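Arms coming into our packing room – what happens to the people?

Faizal Tarigan
Hello all. I run a small returns and repacking room at Coren with 16 of us on the benches, and from September two arms will be doing the plain pick-and-place work. My lot are kind about it but they've gone quiet, especially the older hands. Has anybody been through this, and what did it change day to day?

Saodah Harahap
We had ours put in at Rasham a while back, and I do feel for you, it's an odd few weeks. Nobody lost their place with us, but the work moved. The lifting and sorting went, and the setting up, checking and putting right came in. My wrists are grateful – though I'll admit I missed the chatter across the bench at first. Let your older hands say how things ought to be laid out, they know where everything snags. And please get the training done in paid hours, ours began with a Sunday and it soured people. One small habit that helped us was clearing the mat fully at every handover, so whoever comes on starts from the same place.
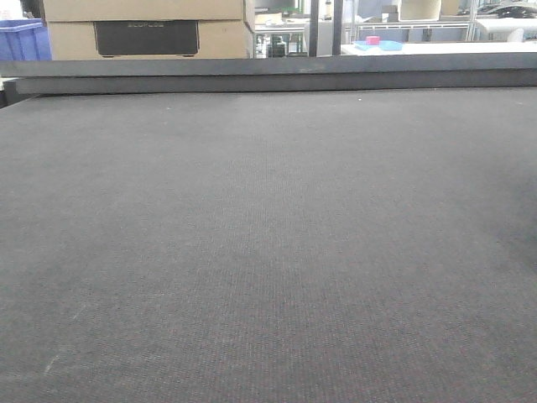 Work mat empty, blue tray and pink cube on the white table behind.

Sutrisno Halim
Depends on the contract. Ask about breaks, ours went from 40 minutes to less without a word.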